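The Bed Does Not Need to Be Made Before Eight

Opinion

By Cayetano Soler

My mother had a rule that a person who leaves the house with an unmade bed has left the house with an unwashed face. She said it every morning of my childhood, and I believed it until I was past thirty. I want to write against this rule, with respect to my mother, who will read this with a dictionary and then telephone me.

In the last years the made bed has become a kind of religion also for people who did not have my mother. There are books about it and long speeches on the internet. The idea is always the same. You make the bed, so you have finished one task, so you will finish the next one, and by the evening you are a successful man. When I first read this I was living in two rooms above the Mercado bakery, working nights, and I made my bed at four in the afternoon, when I got up. I was not successful. I was only a person with a flat blanket.

I do not say that order is bad. I like a kitchen where I can find the salt. My complaint is with the idea that the order of a room is a report about the soul of the one who sleeps in it. We do not judge in this way other things we use every day. A used towel hangs crooked and we say, good, somebody has washed. A bed that is open and wrinkled says that somebody has slept, and sleep is a thing most people I know do not get enough of.

My friend Nestor Dagdag, with whom I shared an apartment on Gadimley Street for 3 years, was of the other party. He pulled his sheets so tight that he had to enter the bed from the top, like a letter. He learned it from his uncle in the merchant ships, and I understood that for him it was a form of loyalty. We had only one real fight in that apartment and it was about a pillow. I had put it on the floor to sit on, and later I put it back on the sofa. He did not speak to me until dinner. Today he has two small daughters, and when I visited him in December there was a cereal bowl in his bed. He looked at me and I looked at the window.

Children, I think, are the best argument. A child understands a bed as a place. It is a boat, a shop, a hospital for animals. I have a nephew who refuses to sleep if the blanket is smooth, because he says then there are no roads in it. The adult comes each morning and pulls the roads flat, and is a little angry, and in the night the child builds them again. I calculated one time, for my sister, how many minutes she gives to this in one year. I took 3 minutes for each bed, her own and the boy's, and some Sundays free, and I arrived at something over thirty hours. She was not grateful for the calculation. She asked me who would do the other housework while I was holding the pencil, and this was a fair question.

So let me be fair also to the other side. Anselmo Bustamante, who reads these columns before they are printed and corrects my prepositions, cleaned rooms in a hotel in Pinura when he was young. He told me that on a bad day he did 11 rooms before lunch, and that the beds were the only part he did not hate. With a bathroom, he said, you remove what another person left behind. With a bed you make something. He still folds the corners at home. I believe him, and I would not take this from anybody. A man who makes his bed for pleasure is like a man who sharpens pencils for pleasure. He should only not come to my room and look at my pencils.

There is also the matter of guests. In my mother's house the bedroom door stood open when visitors came, so they could see that behind it everything was in peace. I do the reverse, I close the door. It costs nothing and it takes one second. I have wondered why this solution is never in the books, and I suppose one cannot fill 100 pages with it.

What troubles me most is the word "lazy." It is used for the bed more quickly than for almost anything. A person can answer letters one month late, can forget to visit his father, and he is called busy. But let him leave the quilt in a heap and he is lazy. I think we use this word because the bed is easy to see, and a letter not written is not visible to the neighbor. We have always punished each other for what can be seen from the door.

I still make my bed sometimes. I make it when I change the sheets, when I am sad, and on the day before my mother comes. The other days I open the window, put the pillow where my head will want it, and go to drink my coffee while it is hot. My face is washed. I would like this to be written down somewhere.
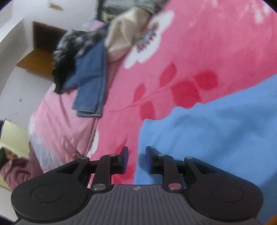
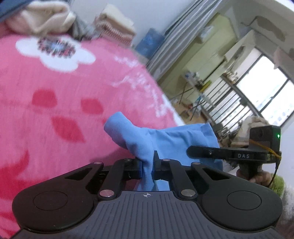 Prostolness Weekly, No. 1439

Letters about the previous column, on the correct way to wait for a bus, are still arriving and I thank all who wrote. Saturnino Salcedo asks if I am against lines in general. I am not, I only asked for a bench. Deok-su Maeng writes that in his building the same dispute exists about shoes in the corridor, and he sends a drawing of it, with arrows. I will return to the shoes when the weather is cooler, and to his arrows also, which I did not completely understand.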